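Beverage Station Automation: Equipment Plan and Budget
Project report, Section 3: Procurement
Prepared by Wenceslao Barrera

The task set for the project is drink service at a fixed station with a mini refrigerator and two tap dispensers. This section covers what has to be bought, what can be reused, and in what order the purchases should be placed. Arm selection is treated in Section 2.

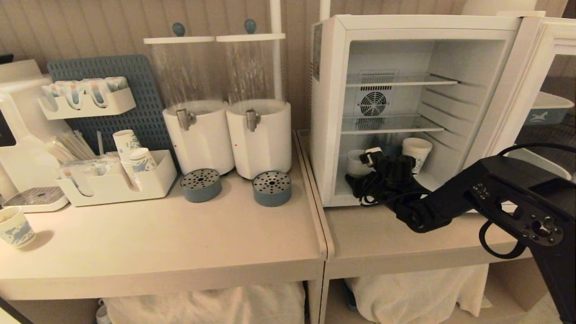
Station with the refrigerator door open (first) and closed (second).
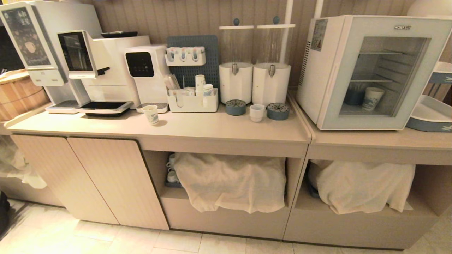
Tài Châu, commenting on the first draft, wrote that the budget put too much into the arm and too little into what the arm has to touch, and asked for spare gripper fingers and cable guides to be listed as separate lines. Both changes were accepted. The comment also asked why a second refrigerator was not included. It was left out because the door task can be tested on one unit, and a second would need its own mounting and its own calibration.

3.1 Quotes
Two suppliers were asked to quote on the same parts list. Tellico quoted the fingers and cable guides as a kit. Aronance quoted them singly, with a longer lead time but no minimum order. The kit price was $352 before shipping, and almost 2 weeks were allowed for delivery. The Aronance quote was higher for the fingers and lower for the guides. The kit is recommended.

3.2 Items not purchased
Dispensers, drip trays and the refrigerator stay as they are. Powered taps were considered and rejected, as they would remove the manual tap task from the test plan. Paper cups are charged to the consumables line.

3.3 Schedule
The finger order goes first, since the grasp tests on the taps depend on it. Cable guides ship in the same box. Force sensor purchase is held until July, when the remaining funds are released. If the sensor is delayed, door opening will be run in position control only and the results reported separately.

3.4 Open points
Shipping on the kit is unconfirmed. Finger wear has not been estimated, so the number of spares is provisional.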